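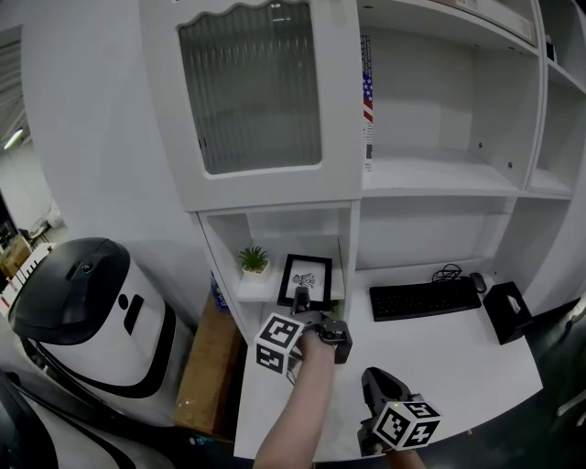 The first time I wore the grippers for a whole morning, I came away with sore forearms and a new respect for anybody who tidies shelves for a living. You slip one on each hand, you pick things up, you put things down, and a computer somewhere keeps track of where your hands went. I write about software for a living and I figured I'd be bored by lunch. I was wrong about that, and I was also late for lunch.

I'd come to Prusitz to spend a few days with the team behind Vutar, a software package that takes recordings of people doing everyday chores and turns them into something a robot can learn from. The hardware gets all the attention (it's fun to wave around, I get it!) but I was there for the dull middle part. How do you get from a person straightening up a desk hutch to a file a robot arm can use?

It starts with the cubes. Each gripper carries a white cube covered in black square patterns, and those patterns do a huge amount of work. The software knows the exact shape of every marker and the exact size of the cube, so when a camera sees even one face clearly, it can work out where the cube is and which way it's turned. Two faces is better. Three is lovely. The engineer who walked me through it got a little dreamy talking about three faces.

The trouble begins when you reach into things. Go after a picture frame on a low shelf and your wrist tips, the cube tips with it, and the patterns you had a minute ago are pointing at the wall. Do it with both hands and one can hide the other. My own recordings were full of this. On the playback screen my left hand would glide along nicely as a green line, and then the line would go orange, and then there'd be a gap, and then my hand would pop up again four inches over like it had taken the bus.

Filling those gaps is the job of a piece of the pipeline called Sitompul, and it's the part I ended up liking best. It looks at the motion before the gap and the motion after, adds in what the gripper's own sensors say about turning and speeding up, and draws the most likely path between them. If the gap is short, you can't tell anything was missing. If it's long, Sitompul refuses to guess and marks the stretch as bad. The cutoff right now is 34 missed readings in a row. I asked why 34 and got a long answer involving a spreadsheet and a bad week in February, and I think the short version is that 40 let too much junk through.

I have to say, I love a program that knows when to quit. So much of what I cover does the opposite.

After that comes the chopping up. One long recording of somebody cleaning a desk isn't much use to a planner, so Dister, the labeling tool, cuts it into pieces: reach, close, lift, carry, set down, open, back off. It watches how wide the jaws are and how fast each hand is going, and it makes a first pass at where one piece ends and the next starts. Then a person goes through and nudges the cuts. I did this for most of an afternoon with a pot of coffee next to me, and it's weirdly soothing, a bit like trimming home movies. You drag a little handle, you hit the space bar, you move on.

Dister gets tripped up by the way people fiddle. I set a thing down, I don't like it, I turn it a hair to the left, I let go, I grab it again. To me that's one action. To the tool it was five, including one it labeled "unknown contact," and I felt a little judged! The team is adding a "fuss" label so all that poking gets lumped together and the planner can decide whether to copy it or skip it. I'm told my fuss rate is high.

What comes out the far end is a set of clips, each with two hand paths, two jaw widths and a label. A decent training run wants roughly 500 of them for a single chore. My morning gave them 80 clips, and 8 of those were thrown out, mostly places where I'd leaned in and blocked the view with my own arm. For a beginner I was pretty pleased.

The control side is where it gets humbling. My wrists bend in ways the lab's robot arm can't, so every path has to be checked against what its joints can reach. When a path doesn't fit, the planner keeps the start and the end and finds its own route through the middle. I watched it redo one of my shelf reaches in simulation. I'd swooped in from the side, all elbow. The arm backed up, squared itself to the shelf and went straight in, slow as molasses, and stopped just where I had stopped.

They ran it again at a higher speed and it clipped the divider on the screen, so somebody turned the speed back down and wrote a note on the whiteboard about margins. The note was still there when I left, with two more under it in different handwriting.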